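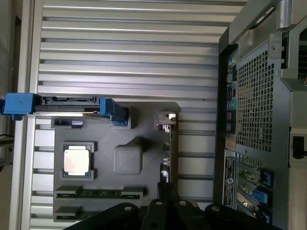 Clementina Vilela

Informe de avance al 18 de diciembre de 2023. Proyecto Brivosia: digitalización del archivo hidrométrico de Irkwood.

Durante el periodo se completó la transcripción de las libretas de aforo de 21 estaciones. Quedan pendientes 3, cuyos originales presentan manchas de humedad y requieren lectura manual. Ifeoma Oyewole revisó las series de caudal diario y corrigió los desfases de cero de escala anteriores al cambio de regletas.

La curva de gasto de la estación Akpan se recalculó en dos tramos. El ajuste del tramo inferior es aceptable; el superior depende de pocos aforos y se publicará con indicador de calidad provisional.

El procesamiento se realiza en estaciones de trabajo locales. La base de datos conserva el valor original, el valor corregido y el código de la corrección aplicada.

Desviaciones: la entrega de metadatos acumula un retraso de alrededor de tres semanas. No se solicita ampliación presupuestaria.

Próximo periodo: cierre de las libretas pendientes, control cruzado con los pluviómetros a cargo de Danjuma Adeleke y entrega del catálogo a Clalari en junio.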